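4.2 Loss of grip state during pen placement

The most common fault in the August collection was a mismatch between the recorded finger opening and the true one. We describe it at some length because it passed every automatic check we had in place, and because a policy trained on the affected data went on to behave in a way we consider unsafe near people.

The task is a simple one. The operator works with a hand-held gripper in each hand, picks up a pen from a white board, and puts it into a clear holder. Each gripper records its own pose and the distance between its fingers. The Vulham controller reads both grippers through separate cables and writes the two streams to a single log. Of the 3000 episodes collected for this task, 591 were later found to contain at least one stretch in which the opening value was stale, meaning that the log repeated an old reading while the fingers were free to move.
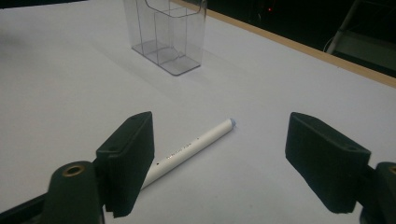 A stale reading does the most harm when the fingers are wide apart and the operator is about to close them. If the value freezes at this point, the log shows an open gripper while the wrist view shows the pen being lifted. The policy then learns that a pen can be carried with the fingers open. We first put the odd results down to the pen itself. With the pen lying diagonally and its lower end hidden by the left pad, as in Figure 3, the wrist view gives little to judge its full length by, and a white barrel on a white surface offers poor contrast. Arsalan Durrani repeated the training with the pen masked out of the wrist view and the error rate hardly moved, so we dropped that explanation and went back to the logs.

The cause was found on a Saturday, when Waldemar Żak replayed a set of failed episodes beside the raw serial capture. The encoder messages had stopped arriving in short bursts, and the Sondumier driver had filled each gap with the last good value. It did so without raising a flag. The driver's behaviour is reasonable for a slow sensor, where one missed message means little. It is a poor choice for a gripper, where a full close can begin and end inside a single gap. Our own check looked only for missing rows, and there were none.

We traced the dropouts to strain at the cable connector. When the wrist was rolled past a certain point the plug shifted slightly in its socket, and contact was lost until the wrist came back. Operators could not feel this. The dropouts were more frequent on the right gripper, which did most of the upright work over the holder, and they were also more frequent late in a shift. We believe the second effect came from operators changing their posture as they tired, but we did not record posture and can't show it.
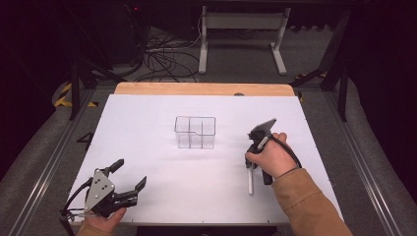 Figure 3. Pen placement with hand-held grippers. Top: wrist view. Bottom: head view.

The safety problem appeared when the policy was moved to the arm. In normal operation the arm closes on the pen, lifts it, and opens only above the holder. The policy trained on the affected data sometimes sent an open command in mid-lift and then, finding no pen in the fingers, drove back down at full speed to try again. In one run the fingers struck the board hard enough to trip the force limit. The operator was standing at the emergency stop and was not hurt, but had leaned in a moment earlier to move the holder. We halted all arm trials on this task the same day.

Three changes were made before trials resumed. The driver now writes an empty value when a message is missed, and any episode with an empty value near a grasp is rejected. The connectors were replaced with a locking type, and a Cletex clamp was fitted a short distance down each cable to take the load. On the arm, a repeated descent is held to a reduced speed, and the operator must confirm it by hand.

After the repair we collected 1054 new episodes with the same operators and the same task. Stale readings were found in 2 of them. Both were caught by the new check and removed. We retrained from the clean episodes alone, and the early release did not occur again in our trials. This should not be read as proof that it can't. The Kovács test we used for release timing is only sensitive to openings that happen after the pen has left the surface, and a release at the moment of contact would be scored as a missed grasp.

We kept the faulty episodes in a separate set, with the affected stretches marked, and use them to test later versions of the check. The rejection rule is strict and throws away some usable data. A looser rule based on comparing the finger opening with the wrist view was tried for a short time, but it failed whenever the pads covered most of the pen, and we have not gone back to it.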